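3.2 Gathering the demonstrations

Most of the effort behind the Huaranga set went into the table, long before anyone touched a policy network. We wanted a workspace that a person could put back together after lunch and still trust, so the ribbed mat is held to the wood with masking tape, the cable is taped down along its run, and plain panels close off the back. It is a humble setup, and we grew rather fond of it. Dwight McIntyre and Parvathi Warrier shared the teleoperation between them, and we collected 412 demonstrations over 18 sessions in February.
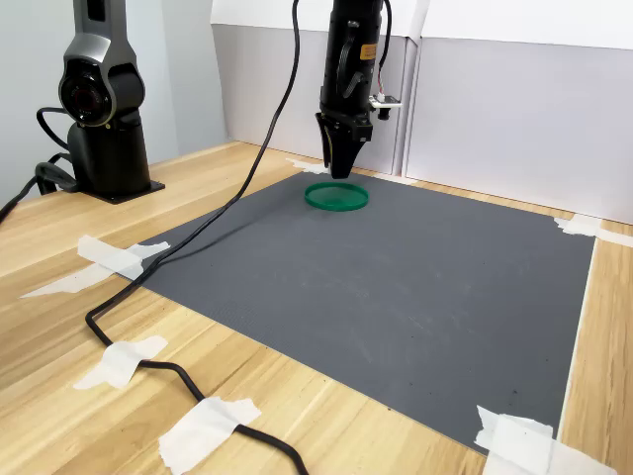 Figure 3. Gripper above the green lid, fingers together, with the second arm at left.

Lids turned out to be a generous teacher. A flat, round thing with a raised rim can be approached from nearly any side, and our two operators — who have very different habits, as anyone who has shared a lab with them will know — settled on quite different ways of doing it. Américo Marinho suggested early on that we keep both styles in the training data, and we are glad we listened to him.

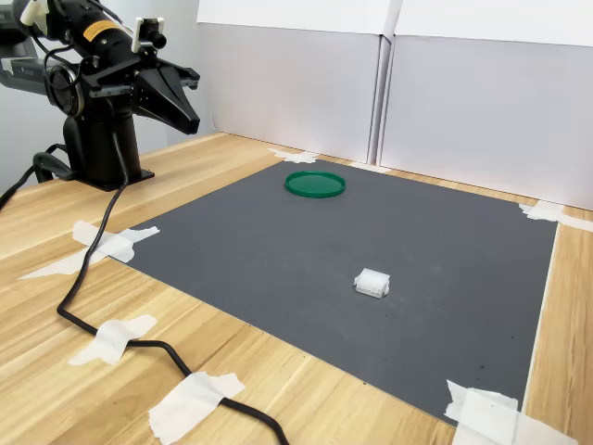 6 min read

For the two-object episodes we added a small white block to the mat along with the lid, leaving open space between them so that the instruction alone decided which one the arm should go for. Starting positions were drawn by a short script that Onni Halonen wrote, and the operator was free to ask for a new draw if a layout looked awkward. Episodes in which the operator hesitated for a long while were kept as they were. We did trim the idle seconds at the start of each recording, a step we return to in Section 4.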